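Posted in: Automation | Visits
Reading time: 2 min

I went to the Clirnia open day with a notebook full of prices and came back with most of them crossed out. We have to settle our equipment plan by July, and Frans Visser had been telling me for weeks to stop comparing spec sheets and go stand next to some arms at work. Good advice!

What I wanted to see was handling. At Skustora we deal with paper, rods, bindings, odd shapes, nothing that arrives in a neat carton, and that's exactly what they had out on the tables. I stayed at the one bench so long that I missed the coffee.
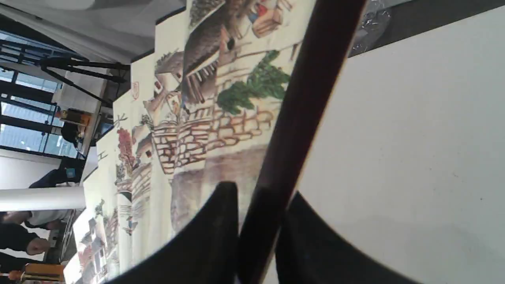
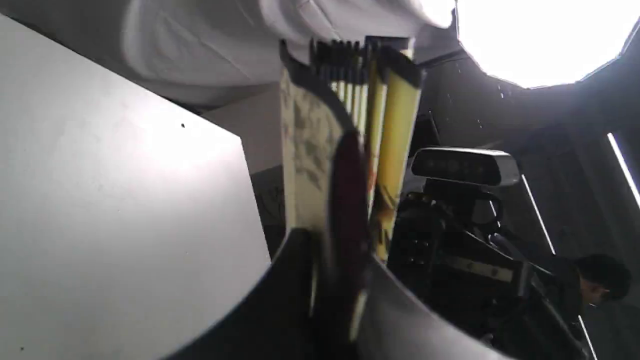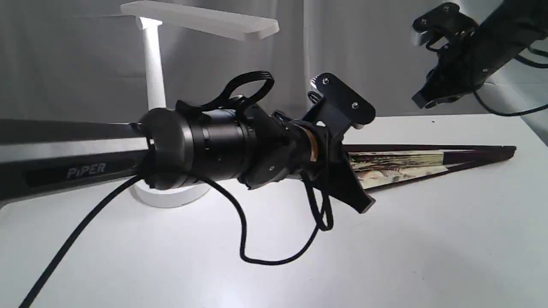
Painted scroll, books and binders, folding fan.

Crisóforo Cervantes walked me through how they budget, and he was wonderfully open about it. The arm is the line everyone argues over, he said, and then the small stuff eats you alive: spare fingers, cables, mounts, lamps, a decent table. His parts list for a two-arm bench has 159 lines on it. He orders fingers in sets of 21 and still wishes he had more on the shelf.

I'd planned a single big purchase. Now I'm leaning toward one bench first, with 9 weeks set aside for setup and training before we even talk about a second (Carrillo quoted us four, which I liked a lot better until Crisóforo laughed). I'd also missed floor space completely. You need room to walk behind the thing, and our back room is tight as it is.

Kiltano had a stand near the door with a service plan at $470 a month. I haven't decided. It covers visits but leaves out consumables, so I've asked for the long version in writing.

Frans wants to go back with our own materials, a whole box of the awkward ones, and I'm already packing it.

Contact | © April 2024 Skustora | Back to top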